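Chapter 4
Measuring Without Tools: Volume in the Everyday Home

Before you start: a pencil, any cup you own, a bowl. Water from the tap. No scale needed until 4.3.

Most of us measure things all day and never call it that. A splash of milk. Half a cup of rice. Enough soup for two. This chapter is about volume — how much space a thing takes up — and how people handled it long before printed lines on the side of a jug.

A tabletop with a cup and a bowl is enough to get going.

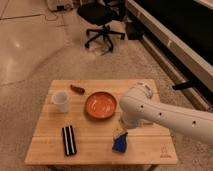
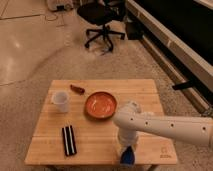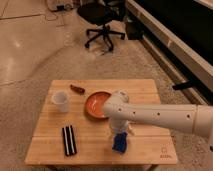
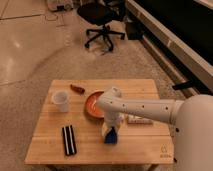

4.1 Capacity and volume

Two words, often mixed up. Capacity: what a container could hold. Volume: what is really in there, or how much room a solid fills. A 206 milliliter cup has a capacity of 206 milliliters even when it's sitting on the shelf with nothing in it. Pour in 50 and the volume of the water is 50. The capacity hasn't changed.

Shape fools people. Tall and narrow looks like more. Wide and shallow looks like less. Young children nearly always pick the tall one, and plenty of adults do to. Shops know this. Look at shampoo bottles next time.

Try it. Fill a cup to the brim, tip it into a shallow bowl, and look at the level. Write down your guess before you pour, not after.

4.2 Local measures

Old market towns had there own units. In Flikesthorpe grain was sold by the "lap," a shallow wooden dish leveled with a stick. In Gimville, a day's walk away, the same word meant a heaped dish. Same name, different amount. Arguments every February, when stores ran low and prices went up.

The fix was dull but it worked. One metal dish, kept in the Gimville market hall, and every trader's dish checked against it. 24 level dishes to the sack. Heaping was banned — a heap depends on who is doing the heaping.

Bako millers went another way and sold by weight. Fine for flour. Less handy for oil, or for anyone without a balance. The Nunano ferry took payment by the dish for years after.

Key words
capacity, volume, level measure, heaped measure, standard

Warm-up questions

1. Find two containers at home that look like they hold the same. Test them with water. How far off were you?

2. A sack holds 24 level dishes. How many dishes in 50 sacks?

3. Why is a heaped measure a problem for the buyer? For the seller?

4. Damp grain swells. Would a trader selling by volume gain or lose? Explain in a sentance or two, then compare with a partner.

Keep your answers to question 1. You will need them for the water table in 4.3.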